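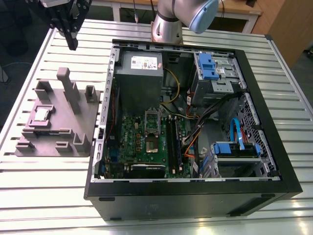
Section 4: Setting up your meal log and carb targets in Cluder

Okay, so by now you've got Cluder installed and your account made (if you don't, go back to Section 2, I'll wait). This part gets your food log talking to your glucose readings, and it's the bit I get the most email about. I've been using it for my own type 2 since March and I've messed up every step below at least once, so you're in good company!

Before you start, have these handy: your meter, the carb target your doctor or dietitian gave you, and a kitchen scale if you own one. I use a Brirkero scale, but any scale that reads in grams will do the job.

1. Open Cluder and tap Profile, then Daily Targets.

2. Type in your carb target for each meal. Mine's different at breakfast, so I turned off "Same for all meals." Leave it on if your numbers match.

3. Pick your glucose units. In the US that's mg/dL. If your readings start showing up as tiny numbers with a decimal point, you've picked the other one (I did this and scared myself silly).

4. Tap Save. You need the green check mark before you leave the screen or it all goes away.

Caution: Don't make up a carb target. Don't borrow your sister's either. If nobody on your care team has given you one, skip step 2 and ask at your next visit. The log works fine with that box blank.

Now for the meals themselves.

5. Tap the plus sign and choose New Meal.

6. Search for the food, or scan the package. Check the serving size every time! The database said my favorite lentil soup was 114 calories, and that was for half of what I pour in a bowl.

7. Put in the amount you ate. For my usual oatmeal lunch bowl with berries and milk I get 62 grams of carbs, so I saved it under Favorites and now it's one tap.

8. Add a reading. Cluder asks for one before the meal and one 2 hours after. You can turn off the second reminder under Alerts if your doctor only wants fasting numbers.

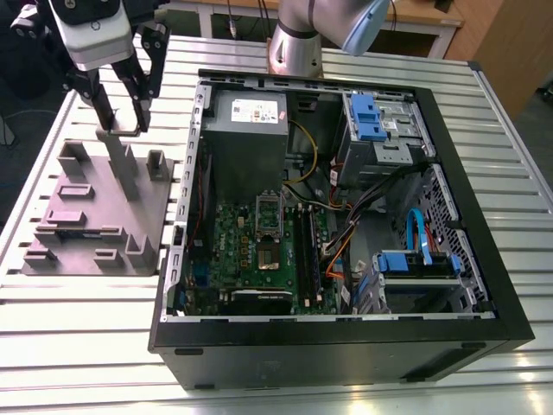

9. Go to Reports and tap Week View. Your meals are the bars and your readings are the dots. It looks pretty sad with one day in it, so give it a week.

Note: The log holds 400 entries on the free plan, and after that the oldest ones start dropping off. Export first if you want to keep them. Yakubu Anozie wrote in to tell me the export button is hiding under Share and not under Reports, and thank goodness, I'd been hunting for it for ages.

If you're coming over from Rostitix, your old meals will import but your notes won't. Copy the ones you care about by hand. Swai users get both, lucky things, though the times may land an hour off, so check the first few.

Caution: Cluder is a diary. It doesn't know what medicine you take, and it can't tell you how much insulin you need. If you feel shaky, sweaty or confused, put the phone down, check your sugar and follow the low blood sugar plan you were given. Log it later.

Stuck on a step? Send me the step number and what your screen says. Section 5 covers sharing your reports with your doctor's office.

Baldur Bach
Last updated 7 June 2025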